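Stolia Automation Center
Thread: July open day at the Brollolmont site

1/12
The Stolia Automation Center welcomed the public to its Brollolmont site this July. Over the course of the day, 753 visitors passed through the main hall. We thank everyone who attended, including the school groups who arrived before the doors opened at 9:00 a.m. and waited patiently in the courtyard.

2/12
This thread gives a short account of the day for those who could not join us. A fuller report will appear in the Center's summer bulletin, which is sent to all members and may also be collected at the front desk.

3/12
The program opened with remarks by Asuka Nakajima, head of public programs. She spoke about the Center's duty to show its work to the people who live near it, and invited visitors to put their questions directly to the engineers at each station.

4/12
Tours left the main hall in groups of 29. Each tour lasted 40 minutes and covered the machine shop, the Tadden wing and the bin-picking station. Additional tours were added after lunch in response to demand, and the last group returned to the hall shortly before 5:00 p.m.

5/12
Station 1: Machine shop
Staff explained how brackets, mounts and finger pads are designed and cut on site. Visitors were able to handle finished parts and compare them with worn ones taken out of service. Several asked how long a finger pad lasts. The answer depends on the material and on the objects being handled.

6/12
Station 2: Bin picking
The longest lines of the day formed at this station, where a robot arm works with mixed household and hardware items in an open metal bin. The team explained why a small pile of ordinary objects can be harder to handle than a large stack of identical boxes. Clear items reflect the light, flat items offer little to hold, and handles often end up beneath something else.
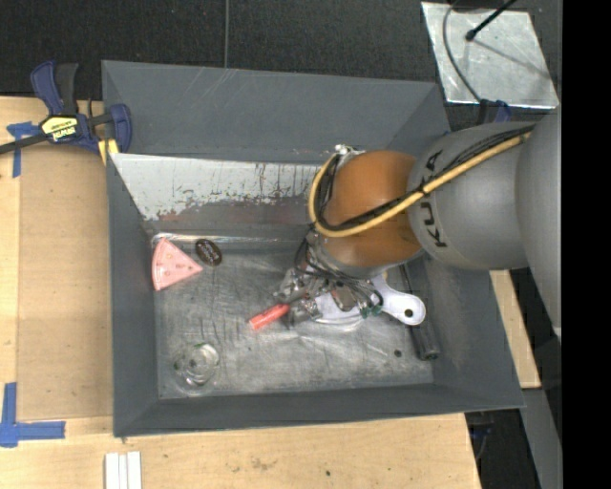 7/12
Station 3: The Tadden wing
The Tadden wing houses the Center's work on mobile carts. Visitors followed a cart along the corridor as it stopped for people, doors and, on one occasion, a dropped program. Children were invited to plan a route on paper and see it entered by a member of staff. The corridor will remain closed to general visitors until the next open day.

8/12
Questions from the floor
The afternoon question period was held in the Murakami Room. Topics included the cost of maintenance, the training needed to work with industrial arms, and the effect of automation on local jobs. Ms. Nakajima chaired the discussion and took written questions from those who preferred not to speak.

9/12
One visitor asked what happens when the arm at Station 2 fails to pick something up. The engineers replied that a failed attempt is recorded in the same way as a successful one, and that both are reviewed. The station logged 3,650 attempts in the month before the open day. The team will publish a short note on its methods in the bulletin.

10/12
Another asked whether visitors might be allowed to operate an arm themselves. This is not possible under the current site rules, which require operators to complete a safety course. The Center is considering a small supervised activity for next year, with suitable equipment and a minimum age. A decision will be announced in the spring.

11/12
Access and comfort
We received helpful comments about seating at Station 2 and about the noise level in the machine shop. Benches will be placed along the viewing line in the future, and ear protection will be offered in children's sizes. Visitors who left comment cards with an address will receive a written reply. Two umbrellas and a child's blue jacket remain at the front desk.

12/12
Teachers wishing to arrange a school visit for the fall term should write to the public programs office, stating the size of the group, the age of the students and any access needs. Visits take place in the morning only and are free of charge. Groups from outside Brollolmont are welcome to apply.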